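Last updated: Tuesday, September 9, 2025
Reading time: 3 min

4. Collecting demonstrations

4.1 Two ways of showing the task

Every task in the Uvach set was shown to the robot in one of two ways. In hand guiding, the operator held the arm and moved it through the motion while the joints were free to follow. In remote control, the operator moved a small leader arm at a desk and the working arm copied its joint angles. Both methods write the same record: joint angles, gripper opening, and video from a camera at the wrist.

The set holds 1187 hand-guided demonstrations and 1622 by remote control. Operators had a practice period before any of their runs were kept. Gunn and MacAulay shared the labeling, and a run was dropped if either of them marked it as incomplete. Dropped runs are not included in the totals above.

Hand guiding gave shorter runs on tasks with contact, such as seating a lid or pushing a drawer shut. The operator feels the contact directly and corrects early. With the leader arm there is no force feedback, and operators tended to stop just short of the surface, look, and then continue. These pauses were left in the data. We tried trimming them in April and found that the trained policy then came down too fast on thin parts.

4.2 What the wrist view contains

The wrist camera moves with the gripper, so parts of the hand hardware stay near the lens while the background changes. Nearby surfaces can take up a large share of the view and are often out of focus. Figure 3 is one such view. Dark padded material fills most of the upper and right portions, and the two gripper fingers are confined to the bottom. The background is close to white, with little detail left in it.

We did not mask the hardware. A fixed mask would have removed the fingers along with the padding – and the fingers are the only direct visual cue to how far the gripper is open. Exposure was left on automatic for the Pistholm runs and locked for the Brelow runs. The two groups are therefore kept apart in the tests of Section 5.
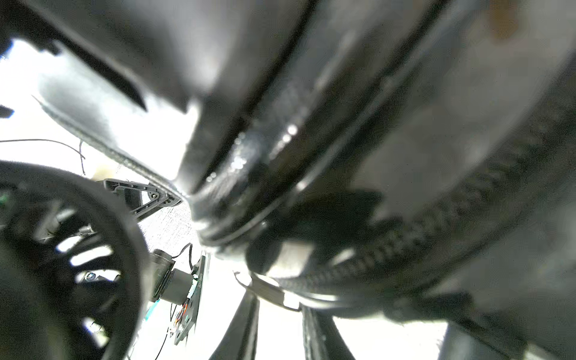
Figure 3. Wrist camera view, with a motor, wiring and an angled bracket beside the padded material.

4.3 Splits and replay check

For each method, 300 demonstrations were held out for testing. The split was made by session, so that runs recorded back to back never fall on both sides. Before training, held-out runs were replayed on the arm without a policy, using the stored joint angles alone. A replay counted as good if the final gripper position fell within the tolerance set for that task. Runs that failed replay stayed in the test set and carry a flag, which the loader can be told to ignore.

Related items
Van der Merwe arm: joint calibration notes
Leader arm wiring, second revision
Pistholm task list and tolerances
Brelow runs: exposure settings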